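Emham Group Questions Whether 600 Trees Will Do the Plando Creek Any Good

EMHAM, 10th July – The Emham Creek Watch today asked the county to hold off on its plan to plant 600 trees along the Plando Creek until somebody can show that the last planting worked. The group says it has asked for survival records from the Stoica Meadow project three times and has been sent a brochure.

The county's proposal, released last month under the name Green Banks, calls for nursery trees on both sides of the creek between the Stoica Road bridge and the old Clivari gravel pit. The plan describes the work as "restoration." Creek Watch members who walk that stretch are not sure what is being restored. Much of the upper bank was wet meadow before the pit was dug, and it is trying to be wet meadow again. Sedges and rushes have come back without help. Shade them with maples and they will go.

"We like trees," the group said in a written statement. "We have planted plenty of them. But a tree count is what you report when you have no plan for the second summer."

The Stoica Meadow planting went in with a ribbon and a brass band. Creek Watch surveyed a sample of 80 of those saplings this spring and found 31 alive. Several of the living ones were still wearing plastic tubes they had outgrown, and reed canary grass had closed over the rest. The county has not disputed the figures. It has said that "establishment is a process," and the group would like to know how long the process runs and who is paying for the watering. 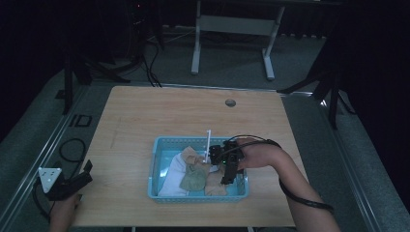
Folded cloths in a light blue basket on a wooden tabletop.

There is also the matter of where the trees come from. Green Banks lists two suppliers, both well outside the watershed, and the species list includes a cultivar bred for parking lots. Seed from alders and willows already growing below the Clivari pit would cost less and would suit the soil. It would also take longer, and it would not be ready in time for a fall photo opportunity.

Creek Watch is asking for the following before any ground is broken:

– Full survival records for Stoica Meadow, by species
– A written care plan with money set aside for it
– Removal of the open meadow from the planting map
– Local seed wherever it can be had

The group will bring its survey sheets to the county's open session at Emham Town Hall later in July. Copies are free at the door.

Related items
Spring Sapling Survey: Stoica Meadow
Reed Canary Grass on the Lower Plando
What Happened to the Clivari Pit Pond?

Comments (3)

creekside_walker: I live by the bridge. Those tubes blow into the water every winter. Who picks them up?

MeadowMouse: Not sure I agree. Some shade on the lower end would help the fish. But yes, leave the sedges alone.

R.T.: 31 out of 80 is better than I would have guessed.

Contact: Emham Creek Watch press desk | © Emham Creek Watch | Back to top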